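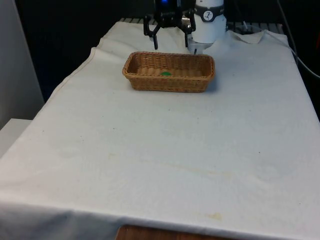 The Clasuris open day is a public demonstration of robot handling work put on each January by Teria, a small automation firm. It is best known for the basket demonstration, in which an arm fitted with a two-finger gripper handles small items at a wicker basket on a cloth-covered table. Admission is free but visitors must book for either the morning or the afternoon session.

Background

Teria began the open days after moving into the former Hakard print works. The stated aim was to let the public see ordinary lab work without a stage show. Attendance has been given by the firm as 4000 over the life of the event, a figure that has not been checked by anyone outside it and that seems to include people who came to the building for other reasons.

The basket demonstration

Itsuki Nishimura, who designed the session, chose household items over factory parts so that visitors could judge the work against their own hands. The table carries very little during a run. In one part of the session the gripper holds a small green ball behind the basket, with the basket itself empty. 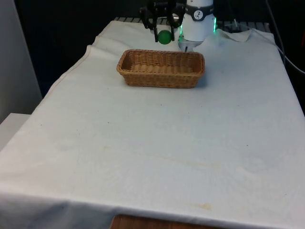
Vol. 5, No. 2

Visitors are told that the task tests grasping and placing. Critics have asked how much it tests. A single ball and an open basket on a plain white cloth make for an easy job by the standards of most kitchens, and the programme notes do not say how many attempts fail, or whether a person steps in between runs.

Reception

Sheena Kerr, writing in the newsletter Ghumman, called the afternoon session "pleasant and slow" and complained that questions about error rates were put off until the end, when there was no time left for them. She allowed that the staff spoke plainly and made no large claims themselves — those came mostly from the printed handout, which promised home helpers "soon" and gave no year.

Nishimura replied in the following issue that the event was meant to show work in progress. He did not supply the error rates. Later handouts dropped the word "soon" but kept the rest of the paragraph.

Filed under: Robotics | Public events | Articles needing more sources

Back to top | Contact the editors | Text may be reused with credit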